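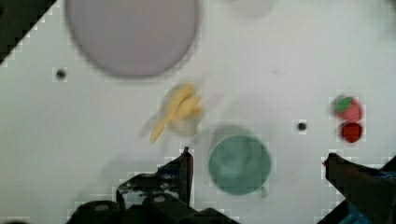 *Poste de manipulation vu depuis le poignet : assiette, tasse, banane et fruits factices.*

# FAQ – règles de travail au poste de manipulation

Version d'avril. Remplace la feuille scotchée sur l'armoire. Questions reçues par mail, à la machine à café, ou criées depuis l'autre bout de l'atelier. Réponses courtes. S'il manque un truc : Joanne Naylor.

## Avant de démarrer

**Qui a le droit de lancer le bras ?**
Les gens sur la liste d'habilitation, point. Liste tenue par Razia Mughal. Pas sur la liste = on regarde, on ne touche pas au pupitre. Même pour « juste un essai ».

**Comment on s'inscrit sur la liste ?**
Formation interne, une demi-journée, puis 5 sessions accompagnées. Roy Treloar signe la fiche. Les sessions faites chez Corkance ne comptent pas, leur cellule est grillagée, la nôtre non.

**J'ai été habilité l'an dernier, c'est encore bon ?**
Oui si vous avez tourné au moins une fois dans les six derniers mois. Sinon une session de rappel avec Roy. Ça prend une heure, prenez rendez-vous.

**Quelle norme s'applique chez nous ?**
ISO 10218 pour le robot et son intégration, ISO/TS 15066 pour tout ce qui touche au travail collaboratif. Côté machine, le dossier CE est dans le classeur bleu. La pince n'est pas un détail : bras « collaboratif » + outil pointu, ça ne fait pas une application collaborative. L'analyse de risques porte sur l'ensemble, outil et objets compris.

**Où est l'analyse de risques ?**
Sur le serveur, dossier Mkhize, sous-dossier sécurité. Ne travaillez pas sur une copie locale. Il y en a déjà trois versions qui se balladent.

**Il faut la refaire à chaque changement d'objet ?**
Non si l'objet est de la même famille (factice, léger, sans arête). Oui pour : verre, métal, liquide, tout ce qui coupe, tout ce qui dépasse la charge prévue. En cas de doute, demander à Dorothy Bramwell avant. Pas après.

## Vitesse et zone

**Quelle vitesse max ?**
200 mm/s dès que quelqu'un est à portée de bras. Réglage d'atelier, plus sévère que les 250 mm/s du mode manuel réduit. Le réglage est protégé par mot de passe, ne le demandez pas.

**Et si personne n'est dans la zone ?**
Le profil rapide existe, il passe par le scrutateur laser. Scrutateur en défaut = pas de profil rapide. On ne shunte rien. Jamais. Même un dimanche soir quand il reste deux essais à faire.

**La zone, c'est quoi exactement ?**
Un rayon de 1000 mm autour de l'embase, marqué au sol. La table est dedans, la chaise de l'opérateur est dehors. Si la chaise est dedans, quelqu'un l'a bougée, remettez-la.

**Je peux passer la main pour redresser un objet pendant l'essai ?**
Non. Pause, attendre l'arrêt complet, redresser, ressortir, reprendre. L'objet est en plastoc, vos doigts non. L'essai est marqué « intervention » dans le cahier.

**Le bouton d'arrêt d'urgence, on le teste quand ?**
À la première mise sous tension de la journée. Une croix dans le cahier. Pas de croix = considéré comme non testé, le suivant recommence.

**Différence entre pause et arrêt d'urgence ?**
Pause : arrêt contrôlé, reprise possible depuis le pupitre. Arrêt d'urgence : il faut déverrouiller, réarmer, vérifier la position. Au moindre doute on tape le rouge, personne ne vous le reprochera. Réarmement uniquement par qqn qui voit toute la zone.

## La table et les objets

**Quels objets sont autorisés ?**
Ceux de la caisse : vaisselle d'essai, fruits factices. Ni vrai fruit (jus dans les rails, déjà vécu), ni objet perso. La tasse de Gemma Lightfoot n'est pas un objet de test, merci.

**Combien d'objets en même temps ?**
8 maximum, vaisselle comprise. Au-delà les essais ne sont plus comparables avec ceux d'Ikix.

**Les objets peuvent se toucher ?**
Oui. C'est même souhaité dans une partie des essais, deux fruits collés c'est un cas normal. Cocher « contact » dans la fiche. Par contre pas d'empilement sans consigne écrite.

**Les objets ronds, ça roule, on fait comment ?**
On pose, on lâche, on attend que ça se stabilise, on sort de la zone. Pas de pâte à fixe, pas de scotch. Si ça tombe de la table : pause, on ramasse, on note.

**L'anse de la tasse, quelle orientation ?**
Libre, mais notée. Angle approximatif, personne ne sort un rapporteur.

**Et l'assiette ?**
À plat, à l'endroit. Entière sur la table de préférence, au minimum stable. Elle peut sortir du champ de la caméra de poignet selon la position du bras, ce n'est pas une faute de placement.

**Il y a des marques sur le plateau, on nettoie ?**
Chiffon sec en fin de journée, chiffon humide le vendredi. Pas de solvant. Une tache qui reste : la signaler dans le cahier, et ne pas repeindre par dessus. Un point sombre sur fond blanc, un détecteur peut le prendre pour un objet, donc on veut savoir s'il était là pendant l'essai.

## La pince

**Qu'est-ce qu'on vérifie ?**
- doigts bien serrés, pas de jeu à la main (hors tension !)
- rien de coincé entre les doigts
- câbles plaqués le long du bras, pas de boucle qui pend
- caméra de poignet fixée, objectif propre
- ouverture / fermeture complète une fois à vide

Environ cinq minutes. Pas négociable.

**On peut augmenter la force de serrage ?**
Non. La valeur est celle de l'analyse de risques. Si l'objet glisse, c'est un résultat, on le note comme tel.

**Changement de doigts ?**
Arnuletti fournit les pièces, Dorothy fait le montage. Hors tension et consignation, cadenas sur le sectionneur. La clé reste dans la poche de celui qui a les mains dans la pince.

## Images et enregistrements

**Les images floues, on les jette ?**
Non ! Un objet flou pendant un mouvement, c'est normal pour une caméra embarquée. On garde tout. Le tri se fait après, par un script, avec les mêmes critères pour tout le monde. Seul motif de rejet à la main : objectif bouché ou image noire.

**La compression fait des petits carrés le long des bords sombres, grave ?**
Pour la relecture humaine, non. Pour la mesure, utiliser le flux brut s'il a été enregistré. Ne pas recompresser une deuxième fois.

**Quelqu'un passe devant la caméra ?**
Visage reconnaissable = séquence mise de côté, on prévient Razia. Les visiteurs sont informés à l'entrée que ça enregistre. Si vous les faites entrer par derrière, c'est à vous de le leur dire.

**Je nomme mes fichiers comment ?**
Comme le logiciel les a nommés. On ne renomme pas. « essai_final_bon2 » a coûté une après-midi à Gemma.

## Incidents

**Le bras a touché quelqu'un, mais sans douleur. On déclare ?**
Oui. Tout contact non prévu, même léger. Fiche incident le jour même, bras consigné jusqu'au passage de Roy.

**Le bras a tapé la table ?**
Arrêt, inspection visuelle des doigts et du plateau, contrôle du zéro. Si le zéro a bougé, on ne « compense » pas dans le programme, on recalibre.

**Comportement bizarre mais pas de choc ?**
Noter l'heure, garder le journal, ne pas redémarrer tout de suite. Le redémarrage efface la moitié des infos utiles.

**Qui appeler ?**
Sécurité, habilitation : Roy Treloar. Données, images : Razia Mughal. Mécanique, pince : Dorothy Bramwell. Cette page : Joanne Naylor, qui corrigera les fautes quand elle aura le temp.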